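I broke a salad plate in October, and it was my own fault. I'd stacked wet glass plates straight out of the rinse water, they stuck together like wet leaves, and when I pried the top one loose the bottom one went right onto the tile. So I've changed how I do glassware, and a few of you asked me to write it all down.

First, the water. I used to run it as hot as I could stand, and my old glass bowls came out cloudy anyway. Now I wash in warm water with a small squirt of soap — way less than you think — and add a splash of white vinegar to the rinse. If a piece is already cloudy, soak it in half vinegar, half warm water while you do something else. Sometimes the cloudiness stays. That's etching, and no amount of scrubbing will fix it (I tried!). 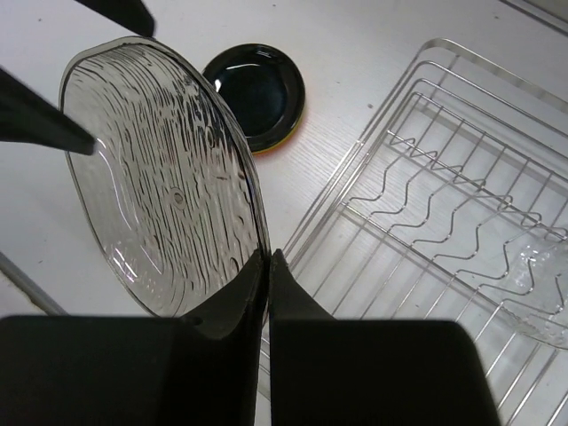 By the Hurkel Kitchen Notes blogger
January 1, 2026

Clear glass plates show everything, so I dry them one at a time and hold each one up by the rim, tilted toward the window. Fingerprints and soap streaks jump right out. A flat cotton towel beats terry cloth, which leaves fuzz all over the place. Skip fabric softener when you wash those towels, too. It leaves a film that ends up on your dishes.

For storage, I slip a paper coffee filter between plates. A bag of filters lasts me forever, and they're easy to toss when they get grubby. Keep the stacks short, put the heavy stuff on the bottom, and don't nest drinking glasses unless you enjoy running cold water over stuck ones at dinnertime.

Oh, and price stickers! Rub in a little cooking oil, leave it for a bit, then wipe and wash as usual. I got one off a thrift store pie dish that had been on there so long it had turned brown.

Next up is the oven door, which I've been putting off.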